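Tip boxes, tables and other bench odds and ends

Posted 2018-12-24

Right, the promised gallery! I've been saying since September that I'd put up a page about the small things we use every day, and now that the building has gone quiet I've run out of excuses. I look after the consumables at Drostel, in the Clevodbridge building, which means that a good part of my life goes on pipette tips – ordering them, unpacking them, finding them under my shoe in the corridor. We order them 1000 to a bag, and you would not believe how fast a bag goes.

I should say I'm very fond of a tip box. It's a simple thing (a tub, a rack with holes in it, a lid on a hinge) and I've got 30 of them in my cupboard, all in various states of fullness. People always ask me why I don't throw the old ones out. Well, they're perfectly good boxes! You fill them up again, you put them through the steriliser, off they go. I've got a couple that have been doing the rounds longer than I have.

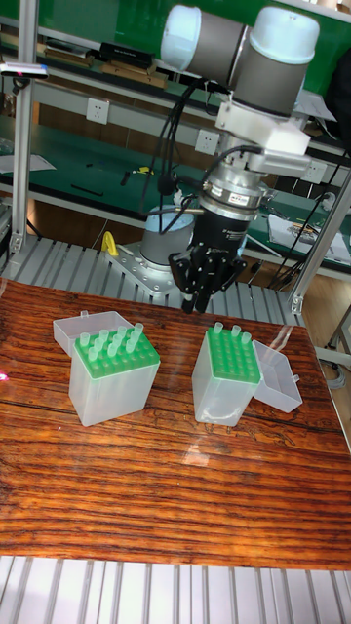 Two green racks with their lids open, the left one with more tips left in it than the right. I do love that stripy reddish-brown wood.

The green is my favourite, I'll admit it. We've had blue ones and a rather sad beige, but green is the one I can find from across the room, and clear tips show up nicely against it. With the beige lot I was forever picking up a box, thinking it was full, and carrying it all the way to the bench before I noticed.

Now, refilling. There's a knack to it and I'm still quicker than anyone else here, which I mention whenever I can. I do it sitting down, gloves on, radio going, bag of tips on my left and the box straight in front of me. I start at the back row and work towards myself. Some people start at the front and then have to reach over what they've done, and over goes the lot with one sleeve. Roll your sleeves up, by the way!

What I don't do is top up a box that's half used. I know it's tempting – there are gaps, you've got a handful of tips, in they go – but then you've no idea which ones are fresh. So the leftovers get used up first, and the box comes back to me empty. I've put a note on the cupboard door about this. It's the 4th note. The other three are still up as well, underneath.

Lids are the other thing. The hinged ones are lovely until the hinge goes, and then you've got a loose lid wandering about the lab. I keep six spares in the drawer under the sink, and the ones from Mokance fit nearly everything, although you have to press the back corner down quite firmly until it clicks. If yours has gone missing, please come and ask me before you borrow one from next door. They do notice.

The next page will be bottles and their caps, and after that I'd like to do the big label drawer, if I can get it open. The new tip order from Mokoena is due after the break, so anybody running low can help themselves from the bottom shelf until then. Just leave the empties in the grey tray by the door, lids on.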